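About us

Most kitchenware companies will tell you they want to change the way you live. Clevetti sells dish racks, plates and a few things to put under them, and we doubt any of it has changed a life.

We began with a complaint. The rack we had at home cost too much, rusted at the feet and left a puddle on the worktop. The brochure called it a "drying system". We have been suspicious of that sort of language ever since, and we try to keep it off our labels.

Our range is small on purpose. There are two racks, the Nastari and the Mugo, and four sizes of plate. We wash up for a living, more or less – about 400 loads went through the last rack before we agreed to sell it, and we turned down plenty that came before. If a supplier says a finish will last for ever, we ask to see an old one.

We don't do gift sets, and we don't believe in "dishwasher-free living" either. Some people have a dishwasher and still need somewhere to stand a plate.
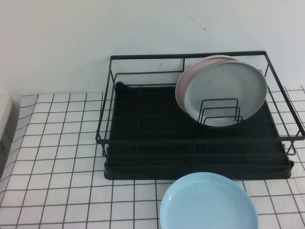
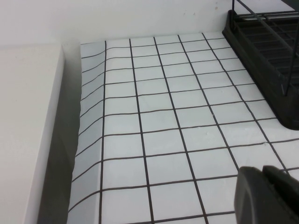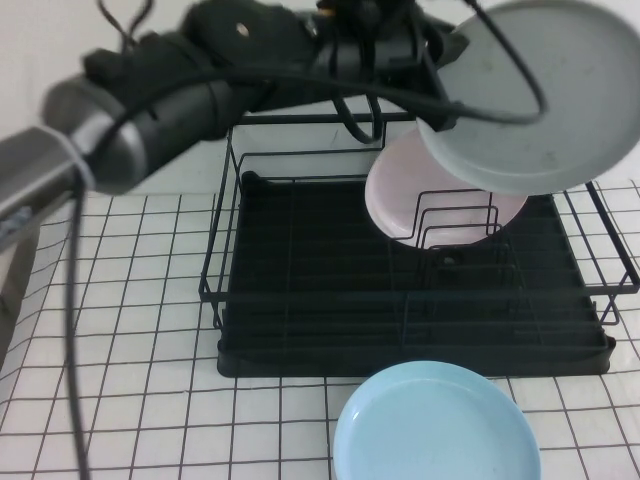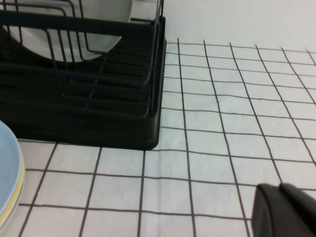
Customers ask us why anyone would pay for a rack when a tea towel on the side does the job. Often it does, and we say so. A towel gets less convincing once there are several plates to deal with, and big round ones take up a lot of worktop lying down. Stood upright between the wires, like the white plate in the last picture, they need far less room. We also think a tray should sit under the wire, though we've heard every claim going about trays that "clean themselves" and have yet to meet one. Ours you tip into the sink.

Orders and grumbles go to the Tronska office. We read both, usually the grumbles first.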